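Skiruren electric steamer pot, 5 weeks in. Quick review, lunch is almost over.

Bought it to replace the old Clarow, which took forever and leaked on the counter. Paid 30 on sale. White pot, stainless basket sits on top, one small knob down low on the front. No app, no beeping. Good.

Buns: great. Four at a time is comfortable, I wouldnt crowd it more than that. Frozen ones need a few extra minutes - keep the lid on, don't peek.

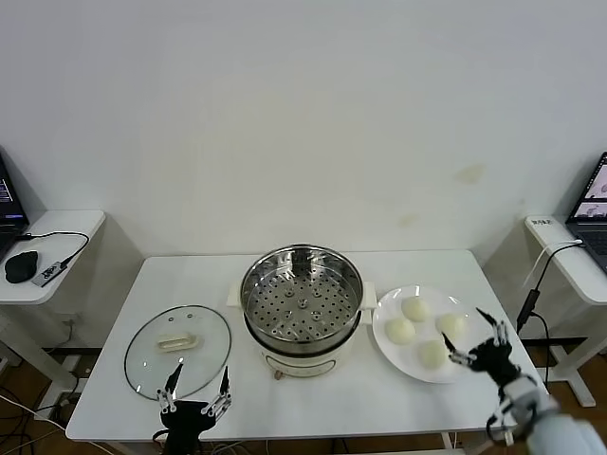 One reader wrote in to say the holes in the tray are fine for buns but useless for rice, and that a square of damp cheesecloth fixes it. Tried it. Works, mostly.

Gripes. The glass lid drips when you lift it, so tilt it away from the food. Cord is short. Manual is terrible, half of it is about a differnt model. Knob markings already fading on mine.

Cleaning is easy, basket goes in the sink, wipe the pot. The little knob in the middle of the tray is handy for lifting it out once it cools.

Would buy again at 30. Not at full price.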